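3.2 Bins and contents

Storage bins in shared workrooms are seldom emptied completely. Items of different lengths end up together, and the long ones settle first against the walls. We looked at how the shape of a bin, and the wear on its inner surfaces, affects where such items come to rest. The bins were rectangular and made of metal, and each was placed on a table at standing height. Some had a sloping panel along the far side, which leaves a narrow recess between the panel and the back wall.

Items were drawn from a pool assembled by Başaran at the Dirnow site. The pool was weighted toward light household pieces – utensils, tubes, caps – that roll or slide when a neighbor is moved. Over the study we logged 1,744 resting positions. A position was logged only after all items in the bin had stopped moving. Figure 2 gives one bin with its contents.

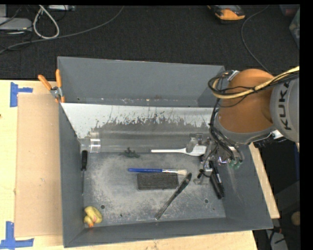
Figure 2. Metal bin with sloping panel, clear plastic cylinder and white utensil.

Cylinders gave the most regular results. Placed near the middle of the floor, a cylinder tended to roll until it met a wall or the panel, and then stayed parallel to it. Utensils were less predictable. The wide end often caught on another item and held the handle at an angle, so that two trials with the same starting layout could end quite differently.

Surface wear was scored by hand on a scale from 0 to 10, separately for the floor and the panel. Bins were not repainted or cleaned between the Novar and Mosia series, and the scores were taken again in August. Scuffing on the floor had little effect on cylinders. Flaked paint on a panel mattered more, as flat items lodged on the rough edges instead of sliding down to the floor. We logged 13 such cases and kept them in the data. Small debris along the wall seams was left in place and is not treated as an item in the analysis that follows.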